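Hastside Community Choir
Minutes of the General Meeting, October 24, 2024
Held in the upstairs room at Ludano Hall

Chair: Ettore Farina
Apologies were received from two of the altos and from our accompanist.

1. Minutes of the September meeting
Approved with one correction: the spring piece is by request of the tenors, not the basses. The tenors were very keen to have this on record!

2. Fall concert
What a night. Ettore thanked everyone who sang, carried risers, baked, or stood out in the rain pointing people to the parking lot. Ticket sales and the collection at the door came to $2,763, our best result so far, against a target we had all thought was pretty bold. Several members said they had never heard the second half sound so good, and the new people in the soprano row got a round of applause from the rest of us.

Two things to fix for next time. The intermission ran long and the line for coffee went down the stairs, so we will set up a second table by the coat rack. The back rows also had trouble hearing the introductions. Ettore will speak up, or borrow a microphone from the hall.

3. Winter program
A long and happy discussion. The Brandavitz carols are in, all five of them, and we will open with the one in the minor key. There was strong support for bringing back the lullaby from two years ago. The altos would like it taken a little slower this time, and the basses would like a lower last note (they promise they can reach it). 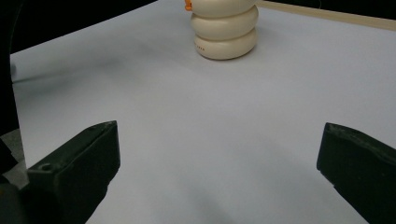 We then talked about the running order. It was agreed to put the audience sing-along just before the intermission, while voices are warm and people are still in their seats. Words for the sing-along will be printed in the program in large type.

4. Music library
The shelves have been sorted and we now have 714 single copies in labeled boxes, which is a wonderful thing to see after years of digging through bags. Please return anything you have at home, even if the cover is gone. Pencil only on borrowed copies, please.

5. Trip to Testa
The choir at Testa has invited us to sing a joint concert in the spring, and the room was all for it. The bus and the shared supper would cost nearly $3,000. The fall concert money covers most of that, and members agreed to a small fare per seat for the rest. A sign-up sheet will go around at the next rehearsal. Family members are welcome if there are seats left over.

6. Other business
Rehearsals will start fifteen minutes earlier until the winter concert, with warm-ups first, so come on time and come hydrated.
Black folders: a few spares are in the cupboard. Ask before taking one.
A card for our accompanist was passed around and signed by all.

The meeting closed with one verse of the lullaby, at the slower speed. The altos were right.

Action items
Second coffee table: soprano section
Microphone: Ettore Farina
Reply to Testa and bus quote: Ettore Farina
Large-type words for the program: tenor section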